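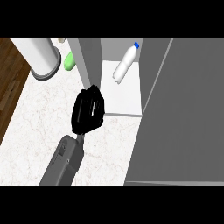

Gripper closed, bottle with blue cap on the white shelf. Simulated view.

Flultisance hand controller, by Drurstead. Steer the arm yourself, record the run, save it as a demo. Works with Fevero sim rooms. 15 minutes to set up, less if youve done it before. Weight 519 g. Up to 100 demos per project file, export any time.

Slow down near the bottle. Small moves record best.
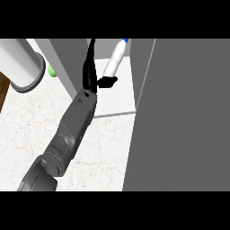 Gündoğdu: wrist turn felt too quick for me at 80 percent speed, dropped it and my demos got alot cleaner.

Speed dial is on the left side. Spare cable in box.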